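Ustley laundry rooms to switch to cold-wash default from December

Residents of the Ustley housing district will find the shared washers in their buildings set to a cold cycle by default from December, under a change approved by the district's housing office. The setting applies to all 11 residential blocks, which together hold 2,853 apartments.

Under the new arrangement, a washer started without a temperature selection will run at 30 degrees Celsius. Warm and hot cycles stay available from the control panel, but they must be chosen before each load. The machine returns to the cold setting once the door is opened at the end of the cycle.

Most of the electricity used by a washer goes to heating water, and the housing office said the previous warm default was left over from the original installation. Energy use will be metered separately in each block so that the effect of the change can be measured. Readings will be posted on the notice boards in the entry halls every month.

The updated control software is supplied by Plornex, which holds the maintenance contract for the laundry rooms. Its technicians will work block by block, beginning with the Fendus buildings on the east side and finishing with the Noiphan towers. Each laundry room will close from 9 a.m. until early afternoon on the day of its update. Closing dates will be posted on the doors in advance.

Dryers are not part of the software change. Lint filters and exhaust ducts will be checked during the same visit, and any unit with restricted airflow will be taken out of service until the duct is cleared. A partly blocked duct lengthens drying time and raises power use - in stacked units the problem is often missed, as the duct connection sits behind the upper machine.

Prices per load do not change. A cold wash and a hot wash will continue to cost the same, although the housing office said it may look at separate rates after a full year of readings. Prepaid laundry cards keep their balance through the update.

Residents are asked to use liquid detergent for cold loads, as some powders do not dissolve fully at low temperatures. Drums should be filled loosely and the door left ajar after use. A monthly maintenance cycle at the hottest setting will be run in every washer by Plornex.
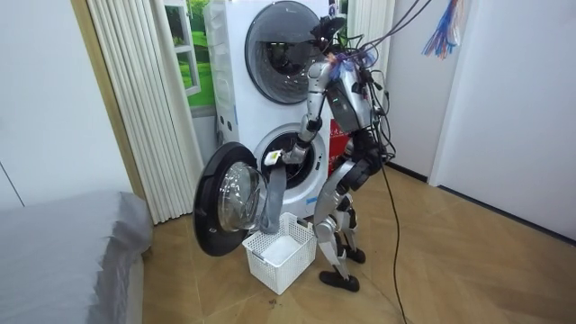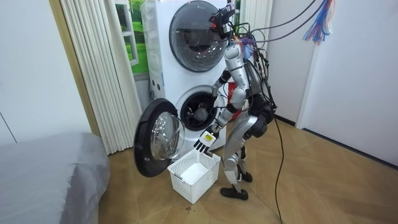 A stacked washer and dryer, with a white plastic basket for the load.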